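Set the Table First: Why the Dull Half of a Robot Cell Deserves Your Best Morning

by Jeanie Morrison
16 March 2019

I get asked about arms a lot. Which arm, how fast, what payload, what does the controller cost. I love arms, I could talk about arms through two lunches, but I have come around to the view that the most interesting object in our burger cell at Tramum is the table. If you gave me one extra day on any new installation, I'd spend all of it there.

Our cell builds burgers. An arm takes a bun half, a patty, cheese, lettuce and tomato from open containers and stacks them on a sheet of paper in a tray. That's the whole job, and it is wonderfully hard! Every ingredient has its own way of misbehaving. Patties stick to each other. Tomato slices slide. Lettuce does whatever it wants.

When we started in October, we treated the table as furniture. Containers went down wherever there was room, and whoever ran the shift nudged things until the first pick worked. Then we wondered why Monday's program missed on Tuesday. We blamed the gripper and swapped the finger pads twice. We even had the camera recalibrated by a very patient technician from Rokden, who found it was off by less than the width of a pencil line.

Shufen Yao, who runs our test days, finally pulled the log and went through all 3000 picks from one long week. Of those, 962 had needed a second try. She sorted them by container instead of by ingredient, and the pattern jumped right out. The bad picks clustered on the days when the side containers had drifted away from the tray. The arm was fine, and so was the camera. We'd been fixing the wrong end of the machine for weeks, and I was the loudest voice for fixing it, so I'll own that.

What I'd argue to anyone building a cell like this is that the layout is part of the program and should be treated with the same respect. You wouldn't let someone change a line of code by bumping it with an elbow. A container that has moved an inch is a changed line of code.

Our rule now is simple enough to remember without a chart. The tray goes down first, and the containers are placed against it. Buns go left, patties and tomatoes right, lettuce and cheese behind. The tray is the reference for everything else, so there is no measuring and no tape on the table (we tried tape, and it peeled every time the table was wiped down). Two containers touching the tray wall is something you can check with a fingertip. The paper we leave alone. It can sit a little crooked, and I have stopped straightening it, which took more willpower than I'd like to admit.

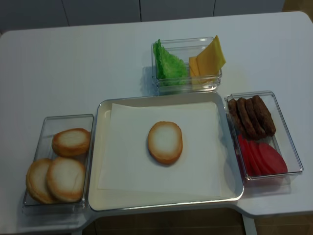 What I would still change

Plenty! The patties lean on one another, and I think that's right, as a leaning patty shows an edge that the fingers can get hold of. Cheese is another story. A slice that stands up past the rim of its container is easy to find and easy to fold by accident, and I go back and forth on whether a taller container would help or only hide the problem.

I'd also put the reset on a clock. Ours takes 60 seconds if you've done it before, and I'd rather spend that minute between every run than lose a morning hunting a fault in a perfectly healthy wrist joint. Shufen thinks every third run is plenty. She has the numbers and I have the stubbornness, so we're trying it her way through the end of the month.

People sometimes hear all this and feel a bit let down, as if a robot that cares where its tomatoes sit isn't much of a robot. I feel the opposite. A line cook sets up a station before service and gets cross if you move the salt. Give the arm the same courtesy and it is a joy to watch.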